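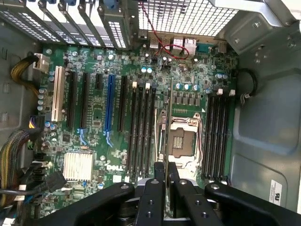

Week 4 - Hardware, airflow + noise (D. Brennan)

Recap: heat in = heat out, eventually. Case just decides how hot it gets on the way.

Air path: cool in at front, warm out at back. Perforated panel = compromise, more open area means better flow but more noise and dust gets thru. Don't block the rear grille. Desks pushed against walls!! Most common fault in the Bradside offices survey, 34 machines.

Fan laws (learn these):
flow goes with speed
pressure goes with speed squared
power goes with speed cubed
So a small drop in speed saves a lot of power. Also quieter.

Static pressure vs flow - see Moynihan ch. 2, skip the derivation.

Dust: acts as a blanket on heatsink fins. Clean with short bursts, hold the fan still, power off and unplugged.

Thermal paste. Thin. Fills the gaps, isnt a glue.

Worked problem: fan at 2218 rpm, speed halved. What happens to power? (one eighth, ideal case)

Reading: Daly, pp. 13-38. Lab sheets to Karla Maldonado before the December break.

Next wk: power supplies, effeciency curves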